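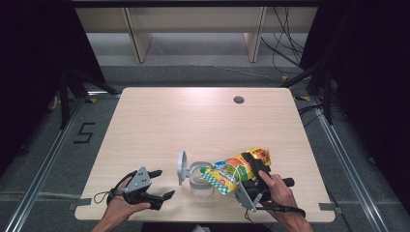 Why Does a Snack Cost More This Year?

6 Dec 2024 | By Witkowska

Search Lakano Kids
Go

Say your allowance is $5 a week. Last March a bag of chips at the corner store was $1, so you could buy five. Now the bag is $1.25, and you can buy four. You did nothing wrong. Your money just got a little lazier.

Grown-ups call this inflation. It means prices in general are going up. One pricey bag of chips doesn't count, however strongly you feel about it.

Prices rise for all sorts of reasons. Potatoes can have a bad year. Trucks need fuel, and fuel can get expensive. Sometimes lots of people want the same thing at once, and the store notices. Stores are good at noticing.

Countries have a central bank to keep an eye on this. When prices climb too fast, it can make borrowing cost more. People then put off buying new cars and couches, and prices tend to calm down. It takes months and is very dull to watch.

Your allowance may go up too. Bring a chart.

More from Lakano Kids
What Is a Bank Doing With My $45?
Brekudeck: The Budget Card Game
11 Words for Money
Who Pays for the Lurside Bridge?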